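Search the archive
Search
Advanced search

Subject: Re: [teach-by-hand] Operators drifting apart on the cup and bowl task

Hello Sang, and hello everyone else who has been following along,

Sorry for the slow answer. I wanted to sit down with my notes from August before writing, and then I wanted a proper cup of tea to go with them, so it has taken me until nearly four in the afternoon. I'm putting the table in first and my thoughts after it.
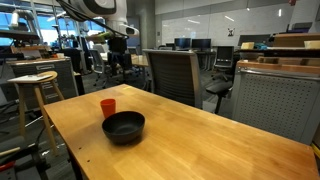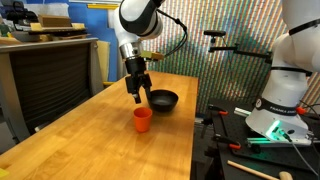
The trouble you describe, Sang, is one we had at Plornbridge for most of the summer, and I think it comes from how people learn to drive the arm more than from the arm itself. When I started, I taught every new operator by standing next to them and talking the whole time (those who have met me will not be surprised). They picked up my habits, and they picked up my hesitations too. With the orange cup and the black bowl as close together as we had them, there is very little room for a finger to come down between the two, and a nervous operator will stop there, back off, and try again. Every one of those stops goes into the recording. Then the policy learns to stop there too, and you sit watching it hover and wonder what on earth it is thinking about.

What helped us was letting people practice with nothing being saved. We now give each new person 10 throwaway runs, and I go and sit across the room with my mouth shut. After that they record. Out of the last 100 demonstrations we kept 73, and I was very happy with that, though I know the Drikatum folks are stricter and would probably have tossed a few more.

You also asked about moving the arm by hand versus driving it remotely. I still love guiding by hand for a first look at a new task, because you feel right away where the wrist is going to get itself into a corner. But your own arm ends up in the camera's view, and people push harder than they know, so for anything we mean to train on we use the remote controller. Ngọc at Dranness does it the other way around, I believe, and gets lovely smooth paths, so please don't take my word as law!

Two small things while I think of them. Start some runs with the cup in front of the bowl and some with it behind, and change it before the operator gets comfortable. And write the operator's initials in the log for each run. We skipped that for 2 weeks and I am still sorting out who did what.

I'd be glad to send over our practice sheet if you can use it. It's one page, and the second half is mostly me telling people to breathe.

Warmly,
Tạ

On an earlier message, Sang Ung wrote:
> Hi all,
> We have three people recording the same cup and bowl task and their
> runs look like three different tasks. One is quick and a bit rough,
> one is slow, and one pauses just before every grasp. Do you train
> people to match each other, or just collect more and hope it evens
> out? Also curious whether anyone still moves the arm by hand for
> this, or if it's all remote now.
> Thanks,
> Sang

We use cookies to remember your archive settings. Accept | Manage choices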